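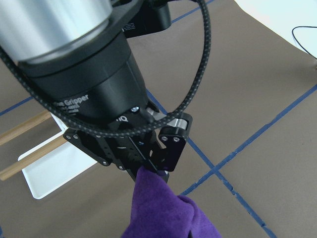 Wukness W30 Demonstration Recording Station

Category: Data collection / Tabletop manipulation
Supplied by Zwahlen, Onddale

Overview

The W30 is a bench station for recording manipulation examples on a single robot arm. An operator guides the arm through a task, and the station stores joint positions, gripper opening and camera video against one clock. The recordings are used to train a policy on the customer's own computers. No training software is included.

The station is sold without an arm or gripper. Mounting plates are available for most common tabletop arms, and the recorder accepts any two-finger gripper that reports its opening over a serial or network connection.

Typical tasks

Cloth handling is the most frequent use. A folded or crumpled cloth is pinched, lifted clear of the surface and set down in another cell of the grid. Cloth changes shape with every grasp, so start positions should be varied more widely than for rigid parts. Other tasks recorded on the station include moving thin sticks to and from a tray, stacking cups and closing lids.

Work surface

The surface is covered with matte brown paper, supplied on a roll and replaced when marked or torn. A grid is laid out on it in blue painter's tape. The grid is for the operator, who reads the start cell from the prompt list and places the object there. It has no function in calibration. Tape edges lift with use – replace a strip once a cloth or fingertip catches on it.

Cameras

One wrist camera and two fixed cameras, all recording at 30 frames per second. The wrist bracket sets the camera back far enough to keep the fingertips and the held object in view. Cable routed outside the arm needs a free loop at the wrist. Check the loop at both ends of wrist rotation before the first recording of a session. Some cable will show in the wrist video. This is acceptable provided the fingertips stay visible and the routing is the same for the whole set.

Recording

Each attempt is saved as one episode. The operator starts and stops with a foot pedal and marks the result as success, failure or discard. Failed grasps are kept by default and can be filtered at export. An episode with a gap in any stream is flagged and left out of the export until reviewed.

Reference set

A sample set of 1,247 cloth episodes ships with the station. It was recorded by Notburga Nägeli at the Rernport workshop and includes the prompt list, operator notes and calibration files. It is meant for checking an import pipeline and is too narrow for general training.

Specifications

Cameras: 3 (1 wrist, 2 fixed)
Frame rate: 30 fps
Height of fixed camera posts: 65 cm
Episode start/stop: foot pedal, keyboard
Paper rolls included: 6
Arm and gripper: not included

Ordering

Delivery includes one day of setup. Mounting plates are ordered separately; state the arm and gripper model. Questions about compatibility go to Roswitha Brunner at the Onddale office. The support line closes at noon on Friday.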